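**FOR IMMEDIATE RELEASE**

June 5, 2025

# Stetetti publishes brick sorting and storage specification for shared play tables

PALONHAM - Stetetti, the supplier of table-top play and learning furniture, has published a written specification for sorting and storing plastic building bricks on shared tables. The document, titled the Lalico Layout, is available at no charge to libraries, schools, after-school programs and community centres. It covers the table surface, the baseplate, the sorting boxes, labelling, cleaning and end-of-day pack-up.

The Lalico Layout replaces the single-page setup sheet that Stetetti has supplied with its tables until now. That sheet dealt with assembly and levelling only. It gave no direction on where loose bricks should go during or after a session, and sites developed their own methods, most of them based on one deep tub. Deep tubs are inexpensive and quick to fill, but small bricks settle to the bottom and the contents are generally tipped onto the floor to reach them.

## Scope

The specification applies to collections of up to 2000 loose bricks used on one table. Larger collections should be divided and each portion treated as a separate set. It does not apply to the oversized bricks sold for toddlers, or to motorized and battery-powered kits, which have their own storage requirements.

The layout works with any sturdy table with a flat top. A Stetetti table is not required. Wood, laminate and sealed composite tops are all acceptable. Glass tops are excluded, and so are tops with a raised lip that would hold the baseplate off the surface.

## Baseplate

One large studded baseplate is placed near the centre of the table and left there between sessions. A clear margin of at least 40 mm is kept between the baseplate and the front edge of the table for hands and sleeves.

Thin baseplates can take on a slight curve in storage. A curve is acceptable if the plate is stable under light pressure and the front edge lies flat. Plates that rock should be stored flat under an even weight and checked again before use. Plates should not be heated to straighten them. Glue and double-sided tape are not permitted under the layout, as both leave residue on finished wood and make the plate difficult to lift for cleaning.

## Sorting boxes

The main change from earlier guidance is the use of sorting boxes built from the bricks themselves. Each box is square, hollow and open at the top. It is built directly on the baseplate, which serves as the floor of the box and holds the walls in position. No separate containers are needed on the table.

General requirements are as follows:

- Boxes are built in a row along one side of the baseplate, leaving the remainder open for building.
- Wall joints are staggered from one course to the next. Stacked joints open up when a box is leaned on.
- The top course is left with its studs exposed so that walls can be raised later.
- Each box is built in the colour it is intended to hold, as far as the collection allows. Near matches are acceptable.
- Boxes need not be identical in size. The largest should be assigned to the most common colour and placed nearest the user.

Colour was selected as the primary sort because it can be followed by children who do not yet read, and by adults packing up in a hurry. Sorting by shape is described in an appendix and is suggested only for older groups. Sites serving users with colour vision deficiency should add a raised marker to each box - a single stud, a pair of studs, or a short bar - in accordance with the marker table in the same appendix.

## Reference arrangement

The reference arrangement uses 4 boxes on a grey baseplate, set in a line running from the front of the table toward the back. The bright red box is the largest and stands nearest the front, followed by peach-orange, white-grey and pink-red. Bricks are lowered in from above one at a time, and the open part of the plate beside the row stays available for placing and picking up pieces.

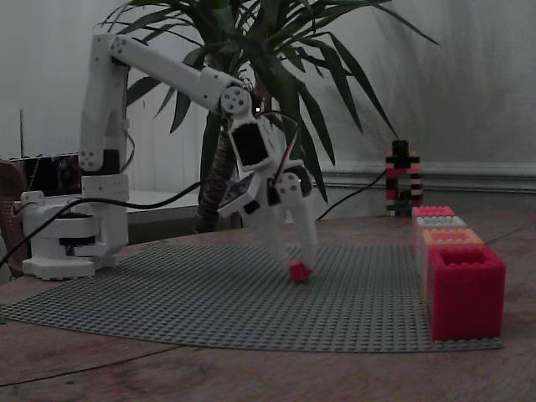
## Pack-up and cleaning

The pack-up procedure assumes that the boxes stay in place overnight. Loose bricks are returned to their boxes first, then unfinished models are moved to a shelf or broken down at the discretion of the site. Boxes should be filled no higher than one course below the rim.

The baseplate is brushed with a dry, soft brush after each day of use. Once a month the boxes are emptied and lifted off, and the plate is washed by hand in lukewarm water with mild dish soap, then air dried. Dishwashers and direct sunlight should be avoided. The table top is wiped with a damp cloth while the plate is off and must be fully dry before it is replaced.

Setup time for a new table is roughly 40 minutes, including construction of the boxes.

## Availability

A draft of the specification was circulated to Palonham-area sites in February. Comments received on the draft led to two changes: the front margin was increased, and the instruction to cap the top course with smooth tiles was withdrawn.

The Lalico Layout is supplied as a printed booklet and as a printable file. Printed copies are shipped with all Stetetti tables, including the Lò low-height model, and may be ordered separately in packs of 5. The booklet contains the full text, both appendices and a removable wall card for the pack-up procedure.

Sites already using the setup sheet may continue to do so. Existing tables require no modification.

**Media and product enquiries:** Stetetti, Communications Desk, Palonham

- 30 -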